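Budget for the Small Parts: A Case for Planning Robotics Purchases from the Bottom Up

By Dezső Kerekes
18 October 2020

Every fall, departments that work with robots are asked to submit a list of equipment for the coming year. The lists resemble one another. At the top stands an arm or a mobile base, with a quotation attached and several pages of justification. At the bottom, under a heading such as "accessories" or "miscellaneous," stand the things people will hold in their hands every working day: grippers, fingers, batteries, chargers, cables, storage cards, labels. The top line is debated for weeks. The bottom line is filled in on the last afternoon.

I have reviewed such lists for the Rumel program for six years, and I believe the order of attention should be reversed. The large purchase deserves scrutiny, and it usually receives it. The small purchases decide whether the work takes place at all, and they are the first to be trimmed when the total runs over.

The consequences are familiar to anyone who has managed an equipment room. At our Prirncombe site, the household handling project was approved with a full allocation for its arm and almost nothing for replacement fingers. Soft plastic parts wear, and they wear faster on denim, toweling and upholstery than on the smooth blocks used in acceptance tests. By December of the first year the project had worn through its supply, and the team waited on an order that cost less than the delivery of the arm had. The arm was in excellent condition throughout.

A sound budget begins with the task. If the task is clothing, the planner should ask what clothing, on what surface, in what kind of room, and with how many hands. A pair of jeans on a bed makes demands that a part on a bench does not. The fabric is heavy, the hems must be found and held, and one side commonly has to be steadied while the other is moved. Each of these observations has a cost attached, and none of them appears in a supplier's brochure.

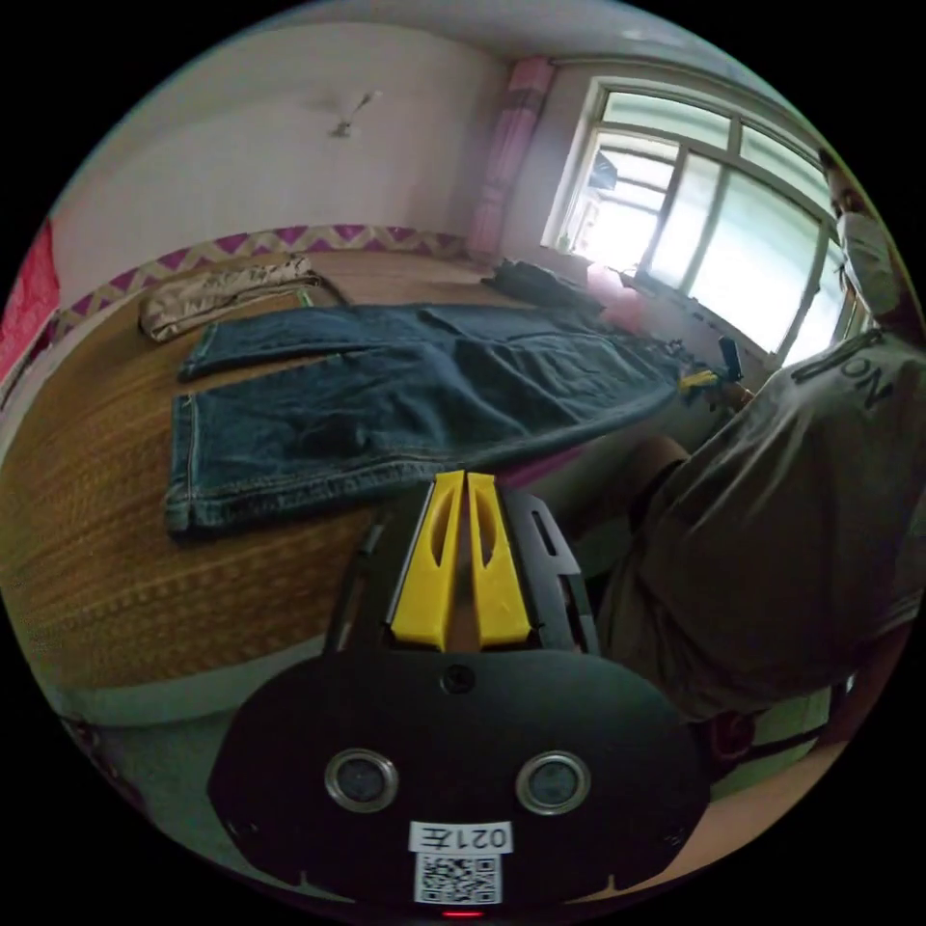
Handling denim with hand-held grippers on a mat-covered bed. The label and code are on the back plate of the nearer unit.

The first item I would ask any applicant to defend is the number of units. Work that needs two grippers should be budgeted as a pair plus a spare for each side, left and right, and the spares should be bought in the same order. Parts bought a year apart do not always match. My colleague Levente Oláh, who keeps the equipment register, has on his shelves several units whose fingers fit one production run and no other. They were inexpensive and are of no use to us.

The second item is identification. Every unit should carry a printed number and a code that can be scanned, and the cost of labeling should be written into the purchase. When our register was last checked, it held 157 entries, of which 50 could not be matched to an object on a shelf. Some of those objects were certainly in the building. Without a legible label they could not be issued, insured or returned under warranty, and for budgeting purposes they had ceased to exist.

The third item is the room. Equipment that will be used in bedrooms and kitchens should be chosen for bedrooms and kitchens. Daylight from a window, patterned walls and soft surfaces are ordinary conditions in a home, and a purchase tested only under laboratory lamps has not been tested for its purpose. I would set aside money for a trial of several days in a furnished room before any order is signed. Suppliers will generally agree to this if asked early. Vörös, our usual distributor, lent us trial units without a fee.

Objections have been raised. The most serious is that funding bodies prefer durable assets, and that a request heavy in consumables looks like poor planning. There is some truth in this, and the Hevomum fund still applies a ceiling to items below a certain value. The ceiling should be revised. Until it is, applicants can present spares as part of the main purchase, with a stated service life, and most reviewers will accept the figure if it is explained.

A second objection is that small items can always be bought later. In my experience they are bought later at a higher price, under a different account, and after the staff hired to use them have spent weeks on other duties. Those weeks belong in the calculation.

I would therefore ask that next year's form be printed with the accessories section first, and that no request for a major item be considered until that section is complete.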